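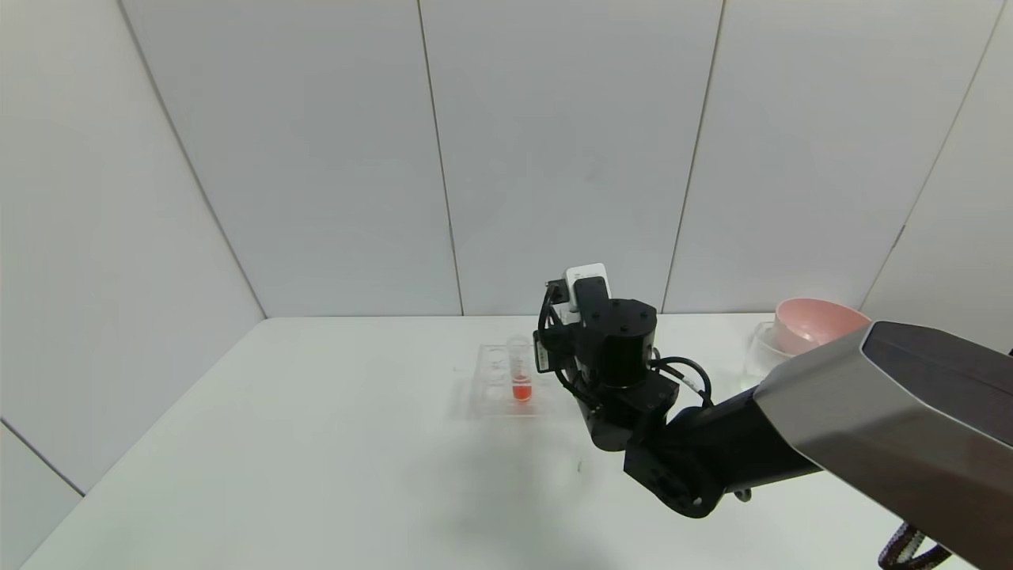

One respondent in Hoklow told us that she'd stopped trusting her battery percentage months ago and simply carried a charger everywhere, and I have to say we heard versions of that all through the survey!

**4.2 Battery wear in everyday use**

So, on to the phones themselves. We followed 145 handsets in Hoklow and Endlow, all with a 3000 mAh battery when new, and asked people to charge them however they liked (in bed, in the car, at work, we really didn't mind). The Saarela logging app took a reading every 10 minutes and sent it to us overnight.

I'd expected heavy gamers to come off worst. They didn't. The phones that lost the most capacity were the ones left plugged in all night on a soft surface, and the Endlow group did a lot more of that than the Hoklow group. We had to drop 3 handsets whose owners swapped them part way through, and the April readings from Nanbridge, our pilot site, aren't included because the app was still an early version.
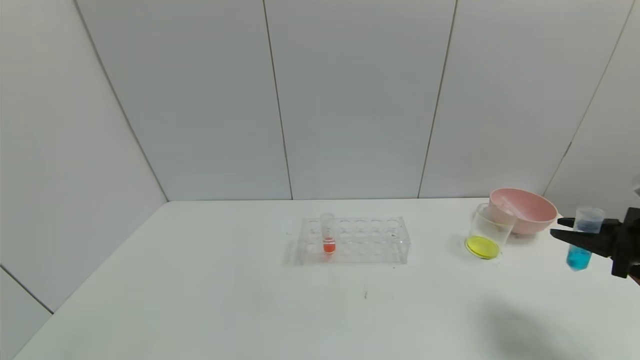
**Figure 3.** Clear rack on a white tabletop.

Screen brightness mattered less than I'd thought, though I wouldn't lean on that too hard, as plenty of people leave it on automatic and we only logged the setting. Section 4.3 looks at charging speed.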